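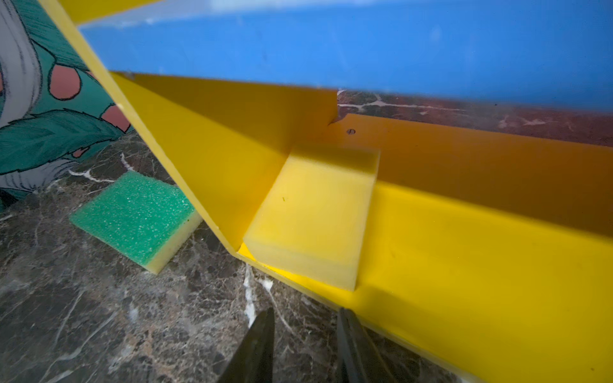

Gornis Three-Level Small Shelf: Review
Posted May 25, 2022 by Arnaldo Torres

The Gornis is a small shelf in three colors: yellow side panels with rounded tops, a pale pink top shelf, a blue shelf under that, and a yellow compartment at the bottom. It is sold for light household items. I tested it with sponges, which are light, vary in shape and show up any problem with spacing.

Assembly

The side panels go on with screws. I needed 21 minutes with a hand screwdriver. The instructions are a single sheet, and step 2 does not say which face of the blue shelf goes up. I found no difference between the faces. The screw holes in the yellow parts were clean, and none needed to be opened up.

Top shelf
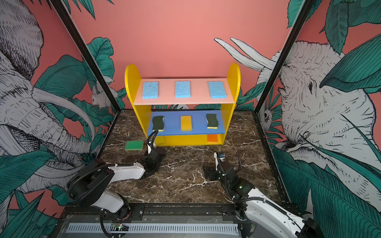 Photo: Xolani Msimang

Three light blue sponges fit across the pink shelf with their long sides running front to back. The side panels rise above the shelf surface, so the outer sponges have something to stop against. Spacing between the three is enough to get fingers in from either side.

The pink finish is the weak point. It is smooth with a faint sheen and shows every mark. Small scuffs and a brownish smudge were still there after a wipe with dish soap, and I did not try anything stronger. Buyers who care about appearance may want to look at the Trengate version, which is sold in gray. 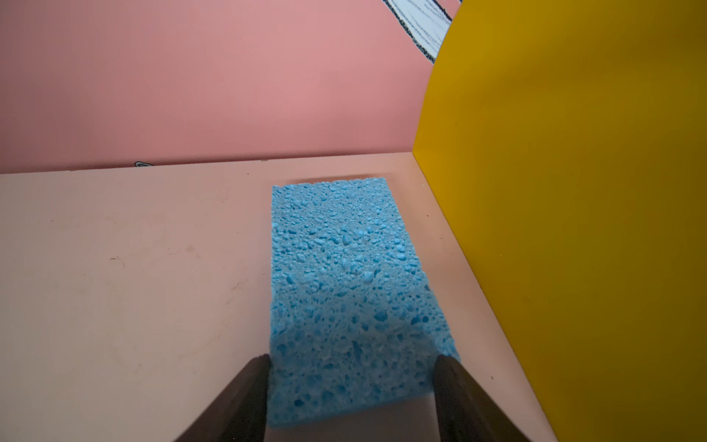 Blue cellulose sponge on the pink top shelf. Pores are coarse and the long sides slightly wavy.

Middle shelf

The blue shelf also takes three sponges. I used two green scouring sponges with wavy edges at the ends and a flat yellow one between them. Wavy edges do not line up well against a straight panel, and the scouring sponges tended to settle at an angle. Clearance under the pink shelf is adequate for one layer. Stacking two made removal awkward.

Lower compartment

The bottom level is a yellow channel below the blue shelf. It is the least convenient level to use. The blue shelf shades it, and a yellow sponge placed inside is close enough in color to the plastic that it is easy to miss. An orange one was easier to find. There is a gap between the top of the back wall and the underside of the blue shelf. It lets some air through and gives a view of whatever is behind the unit. I would have preferred a contrasting color here.

Stability

On a smooth marble-patterned surface the unit stayed put while I loaded and unloaded it one item at a time. Pulling firmly on the blue shelf moved it. The Oosthuizen shelf I reviewed in April has rubber feet and did not move in the same test.
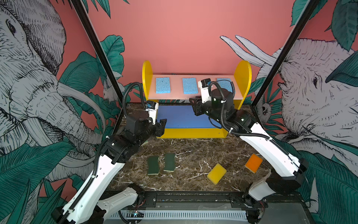 Verdict

A usable small shelf with a good upper half and a poor bottom level. Recommended for sponges, cloths and similar light items. For bottles, the Prarnari is deeper and a better choice.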